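Fancy joining the Molach robot club? We've got room for a few more before the June contest and I'd love to fill the places with people who've never touched a robot arm. Most of us hadn't either!

We meet on Thursday evenings at Hirneveck, 3 hours a go, and there are 20 of us on the list (plenty of biscuits, bring a mug). This term's task is sorting wires with two arms working together, and it's fiddlier than it sounds – I've lost whole evenings to it. You'd take turns driving, help tidy up our code, and argue about grippers.

No experience needed, but you should be 16 or over. Drop a line to Fatima Modise at the club desk and say which evening you'd like to try.
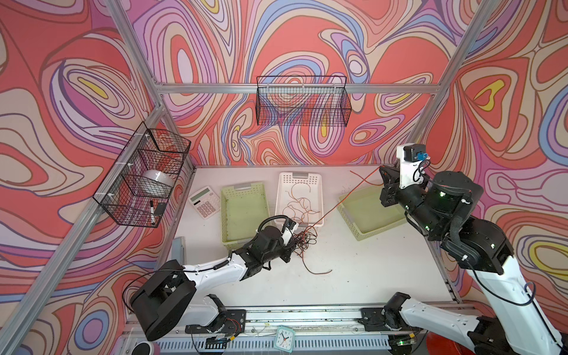
Two arms and a lot of wire 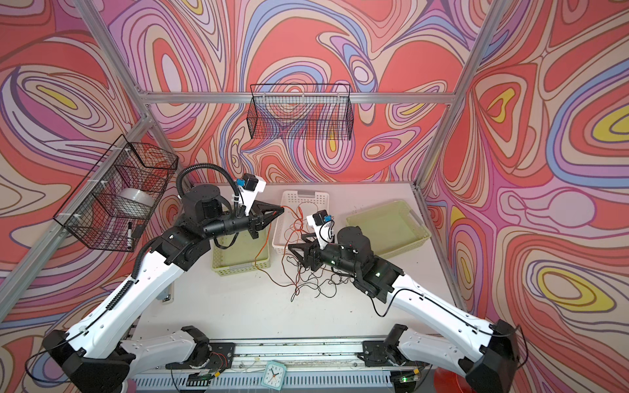 Onyekachi Okafor adds that beginners should come at the start of the session, as the practice slots go quickly, and that you're welcome to just watch the first time.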